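Chapter 3
The First Weeks in a New Home

After reading this chapter you will be able to:
explain why a rescued dog needs time before it shows its real character
prepare a quiet place for the dog before arrival
recognize the early signs of stress
keep a simple daily record for the shelter

When a dog leaves a shelter, the people who take it home often expect a happy day. For the dog it is mostly a day of strange smells. The floor is different, the food bowl makes another sound, and the voices it learned to know have gone. Many new owners are disappointed when the dog does not want to play, or when it sleeps behind the sofa until evening. In this chapter we look at this first period and at what the family can do in it.

We begin with a case. Likis was a brown male of middle size, found near the bus station in Drernberg. He stayed in the Poltham shelter for 25 weeks, and in this time two families visited him and decided for another dog. The third visitor was Ashton Quinlan, a school teacher who had never kept a dog before. He took Likis home on a Saturday, so that they would have one full day together before the working week.
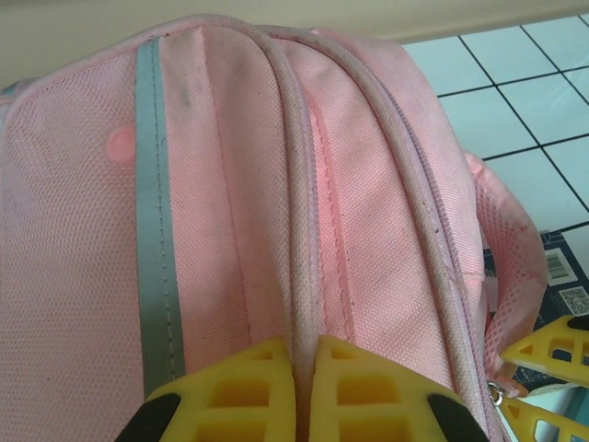
During the first three days Likis ate only at night. He did not bark, and he did not come when he was called. Mr. Quinlan wrote in his notebook that the dog was "very calm." Normunds Jaunzems, who was then responsible for adoptions at Poltham, read these notes and called him the same evening. A dog that does not move, does not eat in front of people and turns its head away is usually not calm. It is afraid and it waits. We will come back to this difference in Section 3.2, as it is the most common mistake in the notes of new owners.

Mr. Jaunzems gave him only a few instructions. The bed should stand in a corner where people do not walk past. Visitors should wait until later. The walks should be short and always on the same street, and the hand should be offered low and from the side — never over the head. On the ninth day Likis took a piece of chicken from Mr. Quinlan's hand. It was one more month before he slept in the same room with him.

Is this slow or fast? Lapiņa studied the records of 233 adopted dogs and found large differences between them. Some ate normally on the first evening. Others needed more than half a year before they accepted a stranger in the house. Age had less influence than the author expected. A regular day, with meals and walks at the same hours, had a clear influence in almost all groups.

Section 3.1 describes how to prepare the home before the dog arrives. Section 3.2 deals with the signs of fear and how to write them down. In Section 3.3 we discuss families with small children, and the questions for group work are at the end of the chapter.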